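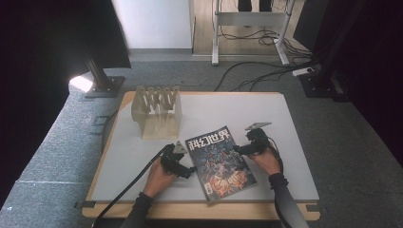
Home | Reviews | Workshop Equipment | Contact

Review: the Stura paired hand-held grippers, setup and upkeep

March 22, 2018 — Equipment Desk, Iltside Technical Centre

The Centre has completed its review of the Stura pair as installed at a table cell. Each gripper is black, with a flat grey plate on top and its own cable.

Setting up was straightforward. The table position was fixed first, and the cables were then led off the front edge. The printed guide is clear on this point but says little about slack. Operators should check that both arms can cross the full board before work begins.

Handling of thin items is the harder test. A magazine laid flat on the white board, with one gripper to either side, calls for a low approach and even pressure. The translucent rack was kept on the left half of the board.

Upkeep is light. The jaws should be wiped after each session, and the plate fixings checked every 38 hours of use. One trigger spring was replaced during the review — a task of up to 66 minutes with the Fislow tool set.

The pair is recommended for general table work. A longer cable should be offered as standard.

Last updated: March 2018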